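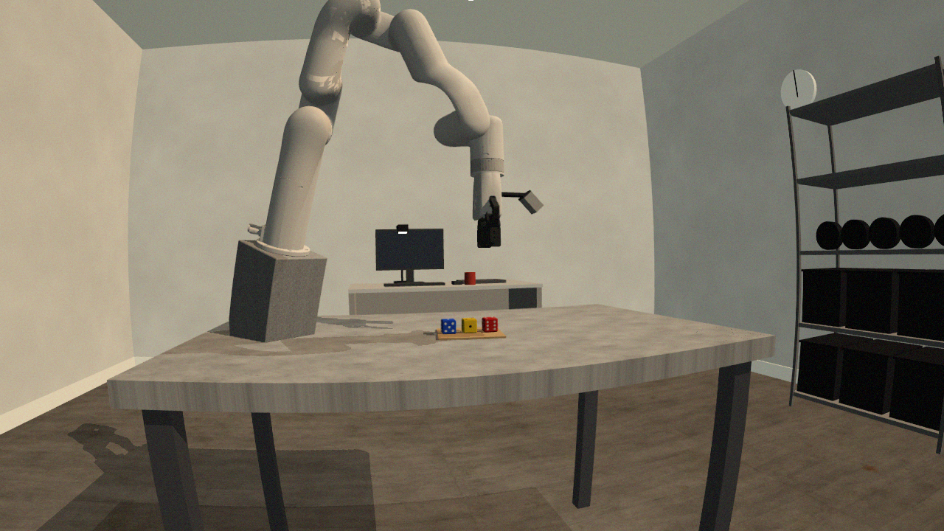
Unit 6. Liability, declared value and claims in parcel shipping

Reading for this unit: the Utelus conditions of carriage, the Stosell claims form, and the Tamayo case file. The case file is needed for the exercise at the end.

1. Terms

Shipper: the party that enters into the contract with the carrier. This is often the seller, but a buyer who books the pickup on its own account is the shipper.

Consignee: the party named as receiver on the waybill. The consignee may hold title to the goods and still have no contract with the carrier.

Limit of liability: the most the carrier will pay for loss or damage when no value has been declared. In the Utelus conditions the limit is $200 per shipment. Note the unit. Three cartons on one waybill are one shipment.

Declared value: an amount entered on the waybill before pickup. It raises the limit in return for a fee. It does not set the amount paid. A carton declared at $1,000 with contents that cost $200 to replace is a $200 claim.

Cargo insurance: a separate contract with an insurer. It may cover causes the carrier excludes. The policy wording controls, and the carrier's acceptance or refusal of a claim does not bind the insurer.

2. What the claimant has to show

For damage, the claimant shows that the goods were in good condition when handed over, that they were damaged on arrival, and the amount of the loss. A clean pickup scan supports the first point only weakly. It records that a sealed carton was received and says nothing about the contents.

For loss, the tracking record usually settles the matter. Partial loss is harder. Compare the weight at pickup with the weight at the last hub – if both were recorded, a drop between them is strong evidence. If the two weights agree, look at the packing list.

For delay, most parcel contracts limit recovery to the freight charge. Lost sales and missed events are excluded as indirect loss under the Utelus conditions, even when the shipper told the driver about them.

3. Packaging

Poor packaging is the most common ground for refusal. The question is whether the packing was fit for ordinary handling, which includes conveyor drops, stacking and vibration. A "fragile" label does not change the standard. Cartons that have been used before lose strength at the corners and along the score lines, and adjusters look there first.

Keep the carton and the inner packing until the claim is closed. Under the Stosell procedure a claim fails if the packing is thrown away before inspection.

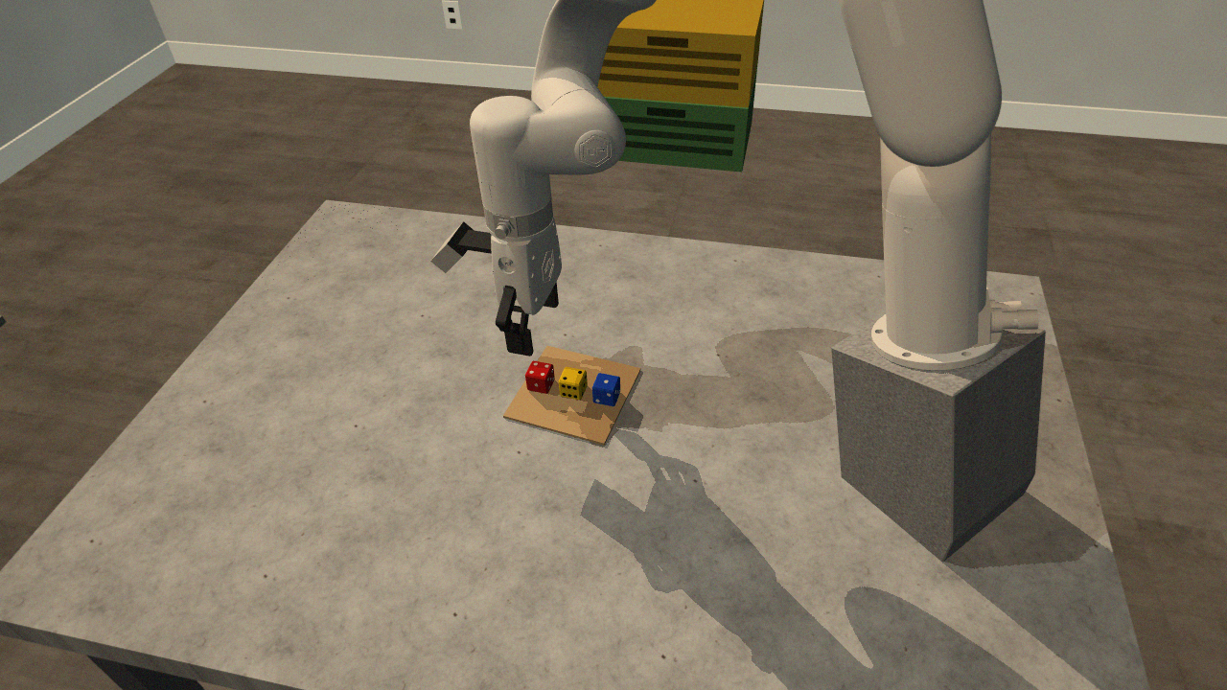
Meifang Tang asked whether a signature without remarks ends a damage claim. She had seen drivers refuse to wait while a carton was opened, and thought it unfair that the receiver should carry the risk of what was inside.

A clean signature does not end the claim where the damage was concealed, but it shifts the burden. The receiver now has to show that the damage did not happen after delivery. Written notice should go out the same day, with photographs of the carton before anything else is moved. Writing "subject to inspection" next to the signature has little effect under most conditions, including those of Utelus.

4. Order of work for a claim

Read the waybill first and note the declared value, if any.
Check the notice period in the conditions that were in force at pickup.
Send written notice to the carrier and keep the confirmation.
Collect the commercial invoice, packing list and photographs.
State the amount at cost of replacement or repair. Retail price is normally not accepted.
Pay the freight invoice in full. Setting off the claim against freight is barred in most contracts.

5. Exercise

The Tamayo file covers a shipment of lamp parts from the Stanwood-side depot at Stestanwood. The commercial invoice total is $2,922 and the declared value is $1,000. One of the cartons arrived crushed. The packing list gives the contents by carton but no prices by carton.

Work out the highest amount the carrier could owe, and say which further document you would ask the shipper for. Then redo the answer on the basis that the declared value box was left blank. Bring both answers in writing to the next session.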